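Ticket 151: Charger in the odds-and-ends tray said to be dead
Opened by: Mirela Dantas
Assigned to: Edivaldo Pimentel
Status: Open, waiting on reporter

Mirela reports that the white charger from the tray takes all night to fill her Stekness tablet, and she wants it thrown out. She tried it once, at 8 in the evening, in the outlet behind the couch. I'm not convinced. That outlet has been blamed for two other "dead" things since August and both of them worked fine in the kitchen.

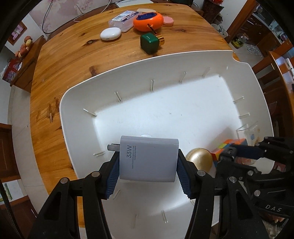

Wattage is the first thing I'd check before binning a charger. The ticket says "one of those weak little phone plugs," and I don't know where that came from, as the face is marked 33W in big gray figures. The lines next to it are too small for me to read, so somebody with better eyes please copy out the output figures. Prongs are there. A 33W plug can still be bad, but "weak" needs more than one slow night.

Da-eun Geum added at 19:10: Same cable both times? The Stoster one has a bent end.

Edivaldo: Good question. Mirela, please answer it. Osvaldo's theory that the sponge made the charger damp is noted and I don't believe it. Still, a bath sponge has no business in with the electrical stuff.
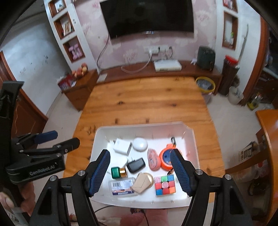 Category: Storage / Shared items

Pink sponge goes back to the bathroom. Power bank and charger get a box of their own, away from the tape measure and the carabiner. The puzzle cube can live anywhere else. I doubt sorting the tray will fix a slow tablet, but at least we'd be testing the right plug.

Next: kitchen outlet, different cable, two hours, write down the battery level before and after. No replacement gets ordered until I see those numbers.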